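Tritbridge Opens Its Block Puzzle Game for Early Players

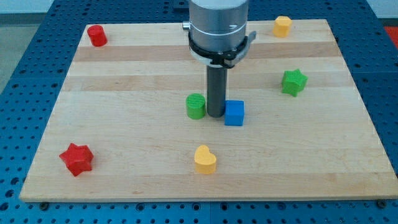 Colored blocks on a maple board.

The small studio Kallio has opened the early test of Tritbridge, its new puzzle game for Android phones. The first 500 places were taken on Saturday, and the studio has now added 500 more. If you want to join, you can sign up on the store page of the game.

In Tritbridge you build crossings over a river from pieces that fall in a fixed order. The test version has 10 levels, all set in the harbor town of Mirville. Designer Gunnel Ljungberg told us that the later levels are still too difficult, and she would be glad to get comments about them.

I played the first six levels in one evening. The controls are pleasant and the music by Teodor Kristiansen is calm, but the text in the menus is very small on my older phone. There are no ads in the test, and the game works also without a connection.

The full game should come in June. Saved progress from the test will not move to the final version.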